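4. Checking Your Table for Level

The Predura tabletop ships flat. Your floor, in all likelihood, did not. Do this section before you load the shelves, and again after you move the table to the spot you liked better.

You will need: one tennis ball, the hex key from bag C, and a little patience. A marble also works, until it reaches the baseboard.

1. Clear the tabletop and wipe it down. Crumbs count as terrain.

2. Turn all four feet clockwise until they stop, then back each one off a single turn.

3. Set the ball near the middle of the top and let go. Don't push it, and don't breathe on it encouragingly.

4. Wait 20 seconds. Note which way the ball heads, if it heads anywhere.
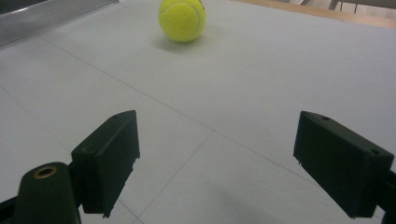 Fig. 4. Tennis ball on the tabletop.

5. Raise the feet on the side the ball rolls toward, half a turn at a time. Repeat steps 3 and 4 after every adjustment.

6. Move the ball close to each corner in turn and check again. When it stays put in all of them, tighten the lock nuts.

NOTE: A new ball has thick felt and will forgive a slight slope. A bald one is a harsher judge. Use the bald one if you plan to draw or solder on this table.

CAUTION: Do not lift the table by its top to reach the feet. Have a second person tilt it by the frame.

CAUTION: Feet extended past the red line can work loose. If you need that much height, use the riser kit — or talk to whoever poured the floor.

If the table still rocks after step 6, go to Section 9, Wobble. Keep the ball; Section 9 uses it too.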